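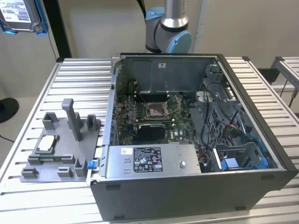
Small charities should stop asking donors to pick a project. At Cevia, where I helped with the books, gifts came in marked for school supplies while the heating bill sat unpaid. Luana Pacheco, the director, had 468 dollars she could spend freely that October. The rest was tied up - and the building was cold.
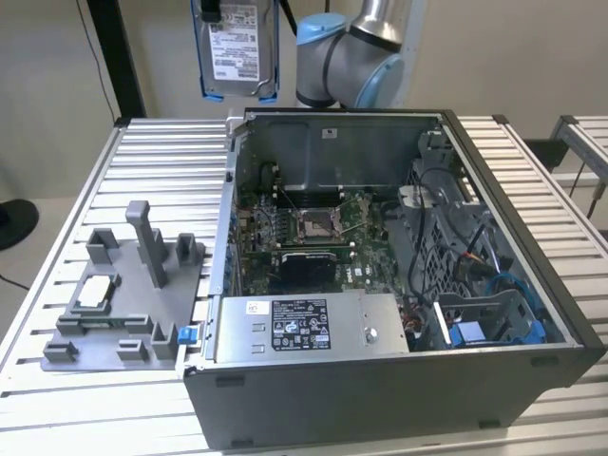
Should donors lose all say in it?
They can read the yearly report, ask hard questions and give elsewhere next time. I'd call that enough.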